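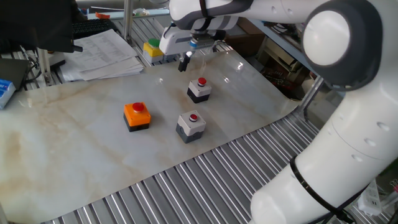

Mackenzie Vachon objected that button colour is a matter of habit and that labels do the work. We disagree, partly. Labels wear off — colour stays.

Figure 2. Push-button boxes on the marble-patterned sheet. 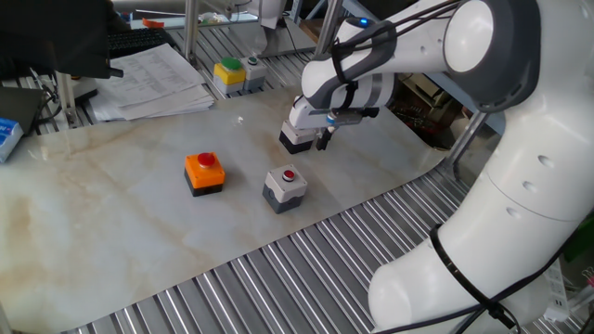
Layout was settled in June, after 9 trials of spacing. Boxes too close get pressed by mistake, boxes too far get forgoten. Red buttons stayed on the sheet with the orange box and its white neighbour, green ones further back on the ribbed metal. Stop and start kept apart, then.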